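Marbled wallpaper (also called swirl paper, or stirred paper by some of us who hang it) is a wallcovering printed with long looping bands of colour that look as if somebody has dragged a stick through wet paint. I've been keeping this entry going for a good while now, and I add to it whenever I learn something, so please forgive the odd bump where an old paragraph meets a newer one.

The name borrows from paper marbling, the much older craft of floating colours on a bath of thickened water, combing them about and then laying a sheet on top. Book lovers will know it from endpapers. Wallpaper of this sort is nearly always printed, of course, so every roll comes out the same, but the good designs keep that lovely runny feeling. The shapes have their own names in the trade, or at least in my corner of it: an "eye" is a closed oval with rings round it, a "tear" is the same thing pulled to a point, and a "river" is any band you can follow for more than an arm's length.

Colour is where people fall out over it. The classic seventies-looking mix is coral, salmon, cream and lilac, with a thin dark line round each band and a little yellow dropped in here and there. That yellow matters more than you'd think! Without it the pinks and purples go soft and blend together from across the room, and with it your eye has somewhere to land. My own favourite is a Fostetti pattern in just this family, and I have a soft spot for Allureo's quieter version, though it has no yellow at all and I do miss it.
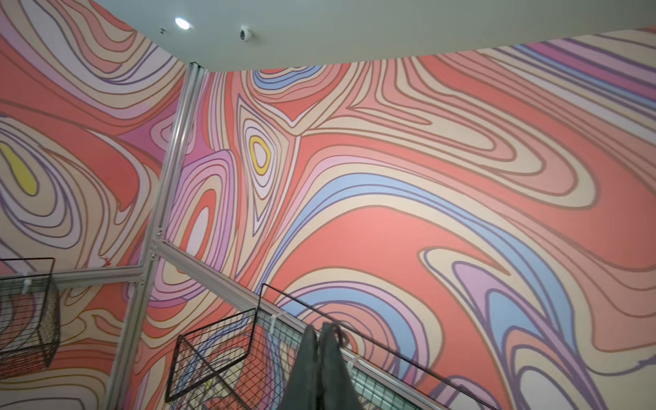 Miłosz Wilczyńska

Corners are the real test. With a stripe or a small flower you can cheat a bit where two walls meet, but a swirl that stops dead is obvious from the doorway, so the bands need to carry on round as one piece. I cut the strip lengthwise so that it turns the corner by 2 cm, then hang the offcut over that little lip, lining up the thin outlines first and letting the fills look after themselves. Old walls are never straight, and you'll have to choose a height where the match is perfect and let it drift above and below. I choose eye level – other people swear by the top, where a pale ceiling shows up every wobble.

Ceilings, by the way, are best left plain with this stuff. I once papered one as well, in a box room, and lasted a fortnight in there before I painted over it. A light grey or an off-white gives the pattern an edge to finish against, and recessed lights spread an even sort of glow that doesn't bounce about on the paper.

Small damage hides very well among the bands. Chips, scuffs, a bit of glue in the wrong place, all of it gets lost unless the mark is a strong colour sitting on a pale loop. If you do patch, tear the patch by hand and follow an outline with it. A straight-cut square will shout at you for years. Keep almost 30 cm of spare from each roll, more if your pattern has a long repeat. The Falcão one I hung in December repeats every 93 cm, and I got through far more paper than I had budgeted for.

Furnishing a swirly room is easier than people fear. Plain white tops and tables work, silver metal works, and open wire storage is a real gift, as you can hang it on the wall side and still see the pattern through the mesh. Black wire gives a nice sharp grid over all those curves. For things that stand on the table I like one flat, bright colour that isn't in the paper at all, and green is the obvious one against pinks and lilacs. Three baskets in the same green look planned, even when what's in them is a muddle (mine is mostly string).
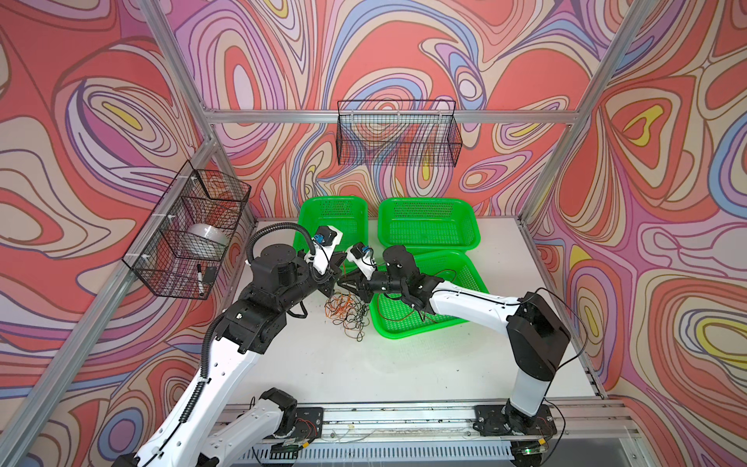 Estine sells a stick-on hook for mesh trays, but Rosalind wrote in to warn that it took the top layer off her paper when she moved it, and that cable ties round a rail have held hers up ever since without touching the wall.

I've taken her advice, and I'd add that anything heavy ought to hang from a rail or a post anyway. Printed paper marks easily where a basket rubs against it.

For cleaning, use a barely damp cloth and go along the bands. Test somewhere low down first, particularly on reds, which are the ones most likely to lift.

Comments

Denny: Did a chimney breast in this with 6 rolls and ran out at the last strip. Buy one extra, everybody!

Marguerite P.: Does the lip trick work on an outside corner too, or do you wrap the whole width?

Tobias: I matched mine from the ceiling down and the skirting end is a mess, but there's a sofa in front of it.

Contact | © Miłosz Wilczyńska | Back to top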